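**Wednesday, May 30, 2018**

Fourteen hours of trains this week, so a thread on drinking water while travelling. Mostly what I've learned from doing it badly.

**2/** I keep a note of what I spend on the road. Last year bottled water came to 116 pounds. I had guessed thirty. It went in small amounts at stations, where I never looked at the price.

**3/** The worst place for it is the interchange at Silov. One kiosk on the platform, one tap in the building, and the tap is behind the ticket barrier. If you are changing trains you can't get to it without explaining yourself to someone in a booth.

**4/** I wrote to the station operator, Stestard, in September. They gave me case number 3430 and a reply saying drinking water is available "throughout the concourse". The concourse is the bit you can't reach.

**5/** Wrote again with a sketch of the platform. Case number 2566 this time, so either the numbers go backwards or they mean nothing. No answer to that one yet.

**6/** Airports are better than they were. Most of the ones I use now have a filling point after security. Look near the toilets, then near the baby change. The signs are small and usually at knee height or right up by the ceiling.

**7/** Meetings are the other place it adds up. You are handed a bottle when you sit down, you drink a third of it, and you leave it there. Then you do the same in the next room.
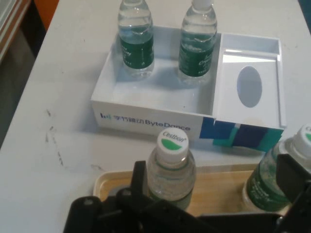 Four bottles, the two in the white box part full.

**8/** I now take mine with me when I leave. It felt rude the first few times. Hosts don't seem to mind, and a couple have told me they pour the leftovers down the sink at the end of the day anyway.

**9/** A jug and glasses is still the best way to do it. The usual objection is the washing up. I worked in an office with a jug for six years and the washing up took one person five minutes.

**10/** On carrying your own: I've had a Granevex steel flask for two years. It keeps water cold until mid-afternoon. The lid has a rubber ring that goes black if you don't take it out and scrub it, and the ring is a pain to get back in. Spare rings are sold in packs of four, which is three more than I want.

**11/** It's also heavy. For walking days I use a cheap plastic one from the supermarket and replace it when it starts to smell.

**12/** Hotels: the tap in the bathroom is nearly always fine where the tap in the street is fine. Run it for half a minute first. If the room has a kettle I boil some at night and leave it to cool with a saucer over the top.

**13/** Trains: never the tap in the toilet. It normally says so on a sticker, but stickers come off.

**14/** A few people have asked about the maps that show public taps. I've tried two. Both had the fountain by the market in my town, which was taken out when they relaid the paving. Fine for ideas, but have a bottle with you before you set off.

**15/** Back through Silov on Friday - I'll ask at the booth and add what they say.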